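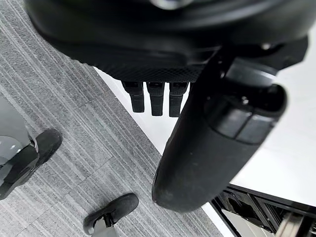
Unit 37: the line where the two floor surfaces meet.

Unit 37, Murnico House, Plorkbridge

Murnico House was refitted by Tsegaye Interiors, and Unit 37 was the last one finished. It takes up 400 square feet on the second floor, with the kitchen and the work area sharing a single room. These pictures show the unit in use. The building's other units are in the main gallery, listed by floor.

The kitchen side

The countertop is glossy white, with white cabinet fronts below it and a silver handle on the cabinet. The wall behind is a white marble pattern with thin gray veins. A white power strip is mounted on that wall, which keeps cords off the counter. The sink is stainless steel, set into the counter, with a metal drying grid inside.

The dishwasher is under the same counter, close to the sink. In the next picture the rack is pulled out and a light gray-blue mug is being held just above the tines. A pink plastic plate is on the drying grid. Past the counter is the white desk, with a laptop open on it.

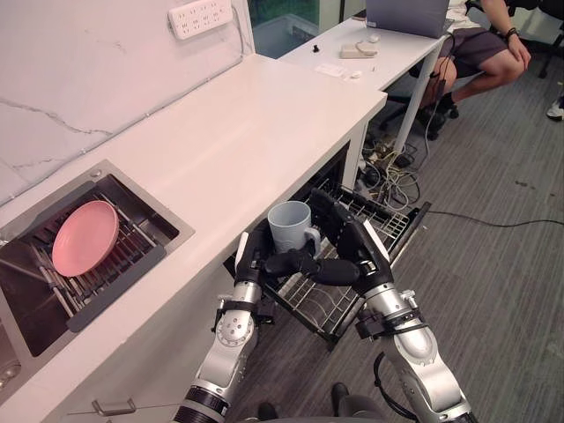
The floor

We get more mail about the floors at Murnico House than about the kitchens. Most of it is from people in older units who want to know if theirs will be changed. The plan is to do 2 more units in the spring, starting with the ones at the back of the building. Tenants in those units will get a letter with the dates.

For daily cleaning, a broom or a vacuum with the brush turned off is enough. Wring the mop out well before using it, and put felt pads under chair legs. The Prurden hardware store carries pads in packs of several sizes.

One more view toward the floor in Unit 37: 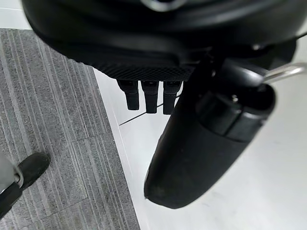 Can I put a full-size dishwasher in an older unit?
It depends on the cabinet run. Units with the sink on the outside wall have the space for one, and the others take the narrow model. Ask the office for the drawing of your unit before you buy.

Page updated 28th December.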